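Search this site Search Go

7/5/20
By Kálmán Boros

Progress report to the Lakatos Fund: independent complaint handling at Memley College

This report covers the second period of the grant. Work on the reporting office continued through the spring term, with most interviews moved to phone after the campus closed.

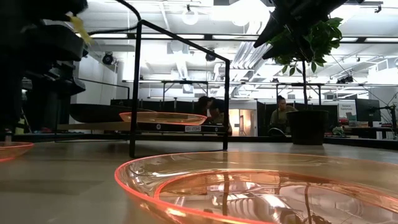
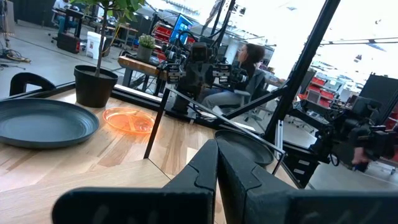
Orange plates in both views; a potted tree is in both as well.

1. Case intake
The office opened 18 new files in the period. Of these, 11 concern conduct by teaching staff and the rest concern conduct between students. Four files from the first period remain open. Delays are mainly in the hearing stage, where the college rules still require all members of the panel to attend in person. A draft change to the rule went to the senate in May and has not been voted on.

2. Student survey
The survey was sent to 2,317 enrolled students. Tibor Hegedűs has finished cleaning the responses and is coding the open answers. Results by department will be withheld where the number of replies is small enough to identify a person. The English text of question six differed from the Spanish text, and replies to it have been set aside.

3. Case records
Files were moved from shared folders to the Tanance system. Access is limited to two case officers. Nearly 92 percent of older records have been matched to a case number. The unmatched records are paper notes without dates and will be checked by hand.

4. Training
Two sessions for department heads were held online. The session at the Paseria campus was postponed and its budget line is unspent. We request approval to carry it into the next period.

5. Next period
Panel rule vote, survey tables, and a written procedure for interim no-contact orders. The procedure is with outside counsel for comment.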